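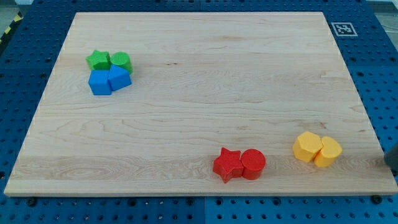
Bei uns kleben die Öffnungszeiten seit dem Frühjahr schief, und je öfter man hinschaut, desto schiefer werden sie. Gibt es einen Weg, eine Schaufensterbeschriftung selbst anzubringen, ohne dass man nach der halben Zeile alles wieder abzieht? So lautete eine Zuschrift zu unserem Beitrag über Türschilder. Die Antwort ist etwas länger geworden und steht deshalb jetzt auf einer eigenen Seite.

Schaufensterbeschriftung aus Klebefolie selbst anbringen

September | Redaktion Tarnstead Werbetechnik
Lesezeit: 6 Minuten
2 Kommentare

Die Anleitung gilt für geplottete Schriften und einfache Logos aus Klebefolie, die fertig entgittert und mit Übertragungsfolie geliefert werden. Für vollflächige Digitaldrucke und Milchglasfolien gilt sie nur zum Teil, dort wird fast immer nass und zu zweit gearbeitet. Lochfolien werden dagegen trocken verklebt und sind für den Anfang nicht zu empfehlen.

Was gebraucht wird

- die gelieferte Beschriftung, flach gelagert und auf Raumtemperatur
- Rakel mit Filzkante
- Maßband und eine lange Wasserwaage
- Malerkrepp
- Sprühflasche mit Wasser und einem Tropfen Spülmittel
- Glasschaber mit neuer Klinge
- fusselfreie Tücher
- Reinigungsalkohol
- Cuttermesser und eine feine Nadel

Eine Rakel liegt vielen Lieferungen bei. Wenn sie keine Filzkante hat, wickelt man ein dünnes Baumwolltuch um die Kante und fixiert es auf der Rückseite mit Krepp.

Innen oder außen?

Das muss vor der Bestellung feststehen. Schriften, die von innen an die Scheibe geklebt und von außen gelesen werden, müssen gespiegelt geschnitten sein. In den meisten Bestellformularen gibt es dafür ein Feld, das leicht übersehen wird. Innen ist die Folie vor Wetter, Fensterputzern und Fingernägeln geschützt. Bei stark getönten oder verspiegelten Scheiben ist sie von außen aber schlecht zu lesen, dann bleibt nur die Außenseite.

Bei Isolierglas sollte man große dunkle Flächen vermeiden. Sie heizen sich in der Sonne auf, und die Scheibe kann durch die Spannung reißen. Einzelne Buchstaben sind in der Regel unkritisch. Im Zweifel fragt man den Vermieter oder den Betrieb, der die Fenster eingebaut hat.

Aufmaß und Position

Gemessen wird die sichtbare Glasfläche, ohne Rahmen und ohne Dichtung. Auf einer Scheibe von 3000 mm Breite darf ein Schriftzug nicht von Rahmen zu Rahmen laufen, sonst wirkt er eingeklemmt. Gut lesbar ist eine Zeile auf Augenhöhe der Passanten. Wer von innen misst, vergisst gern, dass der Gehweg tiefer liegen kann als der Ladenboden. Also einmal hinausgehen und die Höhe draußen mit einem Stück Krepp anzeichnen.

Vor dem Kleben wird die Beschriftung samt Trägerpapier mit Krepp an die Scheibe gehängt. Dann geht man auf die andere Straßenseite und schaut. Ein Foto mit dem Handy hilft, kleine Verschiebungen fallen darauf eher auf.

Zur Wasserwaage: Alte Ladenfronten sind selten im Lot. Wenn der Fensterrahmen sichtbar schief sitzt, sieht eine waagerecht geklebte Zeile falsch aus. In diesem Fall richtet man sich nach der unteren Rahmenkante und nimmt die Wasserwaage nur zur Kontrolle. Liegen zwei Scheiben nebeneinander, wird eine durchgehende Linie mit Krepp über beide gezogen und an ihr gemessen.

Scheibe reinigen

1. Scheibe mit Wasser und Spülmittel abwaschen.
2. Mit dem Glasschaber flach darüberfahren, auch wenn nichts zu sehen ist. Alte Kleberreste und Farbspritzer spürt man eher, als dass man sie sieht. Bei beschichtetem Glas oder Kunststoffscheiben keinen Schaber verwenden.
3. Trockenreiben.
4. Mit Reinigungsalkohol nachwischen und ablüften lassen. Dabei lüften und nicht rauchen.

Handelsüblicher Glasreiniger ist für den letzten Gang ungeeignet. Viele Mittel hinterlassen einen Film, auf dem die Folie an den Spitzen wieder hochkommt.

Kleben: trocken mit Scharnier

Für Schriftzüge, die man mit ausgestreckten Armen noch fassen kann, ist die Scharniermethode am einfachsten.

1. Beschriftung auf dem Tisch mit der Rakel fest anreiben, und zwar auf der Seite der Übertragungsfolie. Das bringt vor allem bei kleinen Buchstaben viel.
2. An der Scheibe ausrichten und an den Ecken mit Krepp fixieren.
3. Einen senkrechten Streifen Krepp über die Mitte kleben, vom Glas über die Beschriftung und wieder aufs Glas. Das ist das Scharnier.
4. Die Ecken einer Hälfte lösen und diese Hälfte zurückklappen.
5. Das Trägerpapier bis zum Scharnier abziehen und dort abschneiden. Nicht ins Glas drücken, ein leichter Schnitt mit der Schere ist besser als das Messer.
6. Die Hälfte gespannt halten und von der Mitte nach außen anrakeln, in überlappenden Bahnen.
7. Scharnier entfernen, die andere Hälfte ebenso.

Bleibt beim Abziehen des Trägerpapiers ein Buchstabe am Papier hängen, legt man das Papier zurück, reibt die Stelle noch einmal an und zieht in einem flacheren Winkel weiter.

Kleben: nass

Für größere Flächen wird die Scheibe satt eingesprüht, ebenso die Klebeseite der Folie. Die Beschriftung lässt sich dann noch schieben. Wenn sie sitzt, wird das Wasser von der Mitte nach außen herausgerakelt. Danach ist Geduld nötig: Die Übertragungsfolie darf erst herunter, wenn der Kleber gegriffen hat. Bei kühlem Wetter dauert das deutlich länger als im Sommer. Eine Ecke vorsichtig anheben, und wenn die Folie mitkommt, wieder andrücken und warten.

Folien mit Luftkanälen im Kleber sind für das Nassverfahren nicht gedacht. Auf dem Lieferschein oder im Datenblatt steht, um welche Sorte es sich handelt.

Übertragungsfolie abziehen

Immer flach zurück über sich selbst ziehen, nie von der Scheibe weg. An i-Punkten, Kommas und Akzenten langsam. Danach alle Kanten mit der Filzrakel nachreiben. Kleine Blasen sticht man am Rand mit der Nadel an und drückt die Luft zum Loch hin aus. Sehr kleine Wasserblasen verschwinden meist nach einigen Wochen von selbst.

Fehler, die uns oft gezeigt werden

Geklebt in der prallen Sonne: Der Kleber greift sofort und die Folie dehnt sich. Besser früh am Morgen oder bei bedecktem Himmel arbeiten.

Zu feine Schriften: Haarlinien halten auf Glas schlecht und sind von der Straße aus nicht zu erkennen. Eine kräftigere Schriftart ist die bessere Wahl, auch wenn im Briefkopf eine andere steht.

Zu viel Text: Name, Leistung, Öffnungszeiten. Die Telefonnummer gehört an die Tür, falls überhaupt.

Falsche Daten: Schriften müssen vor dem Plotten in Pfade umgewandelt sein, und überlappende Formen müssen verschmolzen werden. Sonst schneidet der Plotter mitten durch die Buchstaben.

Pflege und Entfernen

In den ersten Tagen die Scheibe nicht putzen. Danach mit weichem Tuch und mildem Reiniger, ohne Abzieher über die Kanten. Zum Entfernen wird die Folie mit dem Föhn erwärmt und langsam abgezogen. Kleberreste gehen mit Etikettenlöser weg.

Kosten

Ein einzeiliger Schriftzug in Standardfarbe liegt bei uns bei ungefähr 149 Euro, ohne Montage. Goldfarbene und reflektierende Folien sind teurer. Wer unsicher ist, bestellt zuerst nur die Öffnungszeiten und übt daran.

2 Kommentare

Greenberg
Bei uns hat die Scharniermethode gut geklappt, nur das Krepp hatte zu viel Klebkraft und hat beim Lösen ein kleines e mitgenommen. Gibt es einzelne Buchstaben nach?

Redaktion Tarnstead
Ja, bitte die Auftragsnummer mitschicken. Und das Krepp vorher einmal auf den Hosenstoff kleben und wieder abziehen, dann haftet es schwächer.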